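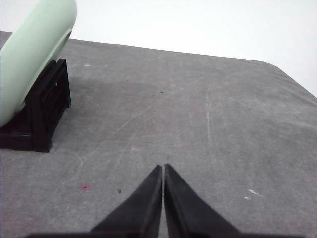 *Reading time: 1 minute*

## Unit 4 — Work surfaces and finishes

A matte gray top is the usual choice for a shared bench. It gives off little glare, and a mottled pattern of lighter and darker patches hides small marks between cleanings. It also hides crumbs and fine dust, so wipe the whole top and don't go by eye.

**Corners.** A rounded corner is easier on hips and sleeves than a square one. Run your cloth around the curve and then along the edge on both sides.

**Walls.** Plain white behind a bench shows splashes early. Treat them the same day.

**Glossy objects.** Anything with a smooth, shiny finish, such as the pale mint-green piece on its black stand, needs a soft cloth only. No scouring pads. Lift the stand to wipe under it — don't drag it.

### For Thursday

- Read the Boersma handout, the section on matte finishes.
- Pick one surface at home and write down its color, sheen and edge shape.
- Bring your notes to Erick Kioko's table. Pentti Pelkonen has the spare cloths.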